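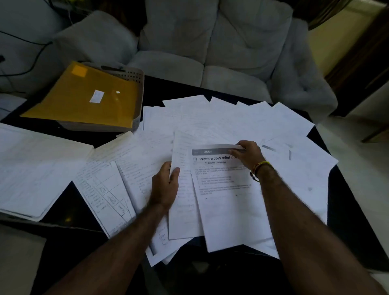 Abb. 4: Blätter auf einem Couchtisch; oben liegt ein gedruckter Bogen mit der Nummer 3564.

4.2 Rückkehr in die Schule nach dem Ausscheiden

Die Gespräche mit den ehemaligen Kandidatinnen und Kandidaten der Castingshow »Trosen« haben gezeigt, dass der Übergang von der Sendung in den Alltag sehr unterschiedlich erlebt wird. In diesem Abschnitt betrachten wir nur die Gruppe der Jugendlichen, die während der Staffel noch schulpflichtig waren. Es handelt sich um 24 Personen aus den ersten drei Staffeln. Die älteren Teilnehmenden, welche schon eine Ausbildung oder einen Beruf hatten, werden in Abschnitt 4.3 behandelt.

Für die meisten Befragten war die Rückkehr in die Klasse schwieriger als der Abschied von ihr. Während der Dreharbeiten bekamen sie Unterricht in der gemeinsamen Unterkunft, der vom Produktionsunternehmen Van Beek organisiert wurde. Dieser Unterricht wird in den Interviews freundlich, aber nicht sehr ernst beschrieben. Eine Sängerin der zweiten Staffel sagt dazu: »Wir haben Mathematik gemacht zwischen zwei Proben, und im Kopf war immer noch das Lied.« Nach dem Ausscheiden mussten die Jugendlichen innerhalb kurzer Zeit den Stoff eines halben Schuljahres nachholen. Vier von ihnen haben die Klasse wiederholt, zwei haben die Schule gewechselt.

Prins hat in seiner Untersuchung der Talentshow »Tredcombe« die These vertreten, dass der Schulwechsel vor allem ein Zeichen des Scheiterns sei. Unser Material stützt diese These nur zum Teil. In beiden Fällen wurde der Wechsel von den Familien schon vor der Ausstrahlung des Finales geplant, und zwar im Hinblick auf die Entfernung zum Gesangsunterricht. Man müsste hier also unterscheiden zwischen einem Wechsel, der eine unangenehme Situation beendet, und einem Wechsel, der eine Karriere vorbereiten soll. Peeters schlägt für den zweiten Typ den Begriff der »vorauseilenden Anpassung« vor, den wir im Folgenden übernehmen.

Eine wichtige Rolle spielt auch das Publikum. Das Fanforum Lekisbridge, das wir als zweite Quelle ausgewertet haben, enthält für den untersuchten Zeitraum 1413 Beiträge, in welchen das Wort »Schule« oder eine Ableitung davon vorkommt. Viele dieser Beiträge sind fürsorglich im Ton. Die Fans wünschen Glück für die Prüfungen oder fragen, ob die Kandidatin genug schläft. Es gibt aber auch einen strengeren Typ von Beitrag, in dem der Schulbesuch als mangelnder Wille zur Musik gedeutet wird. Solche Äußerungen häufen sich im Oktober, wenn die neue Staffel beginnt und die Vorgänger mit den neuen Gesichtern verglichen werden.

Die Befragten kannten diese Diskussionen fast alle. Einige gaben an, dass sie das Forum nach dem Ausscheiden täglich gelesen haben, manche auch während des Unterrichts. Ob die Lektüre einen Einfluss auf die Entscheidung für oder gegen die Schule hatte, lässt sich mit unseren Daten nicht klären. Dafür wäre eine Befragung zu mehreren Zeitpunkten nötig gewesen, die im Rahmen des Projekts nicht möglich war. Im nächsten Abschnitt wird dieselbe Frage für die Teilnehmenden mit abgeschlossener Schulzeit gestellt, wobei die Verträge mit Van Beek stärker in den Vordergrund treten.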